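Gripper pads: foam or bare block?

The handling group at Faterley has spent most of March on a question that sounds small: what should the inside face of a hand-held gripper finger be made of? Two kinds of pad went on trial, a foam-faced one from Navholm and a plain block from Jultness, and both were used for folding small towels and moving them into a basket.
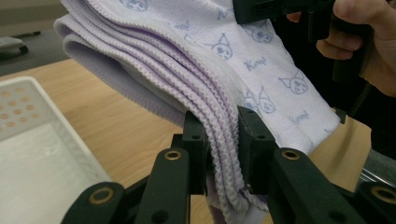
Ainhoa Bermúdez set the rules. Each pad type got 290 folds, split between two operators, with the same stack of towels and the same basket. A fold counted as a miss if the cloth slipped before it was let go, or if the pads picked up two layers when one was wanted. The foam had 27 misses. The plain block had nearly twice that, most of them on thick folds where the layers slid against each other. 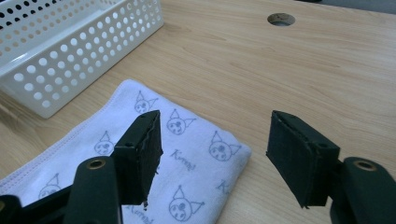 Wear is the other side of it. Foam costs more to keep going, and the group now changes it after roughly 50 hours of use. Corners go first. The left pad has begun to fray along its lower corner, and a worn edge like that can drag on a stitched border when the finger comes in low over the cloth. Printed cloth has been useful here — with the Kuromi faces and lettering to go by, it is easier to tell in playback whether a towel has shifted or turned. Plain white towels gave the tracking software much more trouble.

Visitación Echevarría, who runs the Pop controller software, would like the next round to look at closing speed before anyone orders more pads. Her view is that some of the double picks come from the fingers closing too fast, whatever they are faced with. 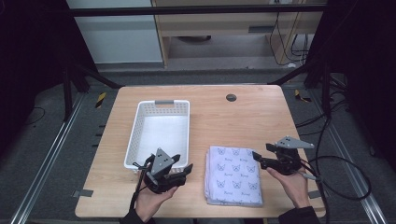 The second round starts next month with slower closing and a thinner foam. Anyone who wants to take a turn as an operator should write to Ainhoa. Sessions run 2 hours, mornings only, and new operators get a practice session first.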